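Library > Travel and Tourism > Destination Planning > Chapter 11
Print this page | E-mail this chapter
Shares: 14

Chapter 11
Seasonality and the Small Destination

Most travelers choose a place first and a month second. For the towns they visit, the month matters more. A destination that fills its rooms in summer must still pay for its roads, ferries, and water supply through the winter, when few guests are present to share the cost.

This chapter examines seasonality through the case of Ollcombe, a harbor town with 2466 guest beds. In February, fewer than 500 of those beds are occupied on a typical night. The neighboring town of Sullden, which has a hot spring and a conference hall, shows a much flatter pattern over the year. The two towns share a climate and a rail line, and their differences are therefore useful to the student of tourism planning.

Lieven Dewulf and Jussara Brito, whose study of both towns is used throughout the chapter, separate natural seasonality from institutional seasonality. The first follows weather and daylight. The second follows school calendars, public holidays, and the working year.
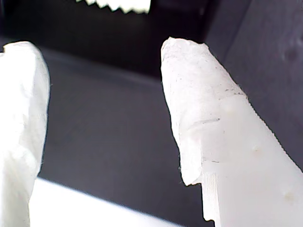
The distinction has practical weight. A town cannot change its rainfall, but it can move a festival, extend a ferry timetable, or offer lower rates to visitors who are free to travel outside school holidays. Section 11.1 defines the main measures of seasonal demand. Section 11.2 applies them to the Ollcombe figures, and Section 11.3 considers the position of seasonal workers.

Comments (0)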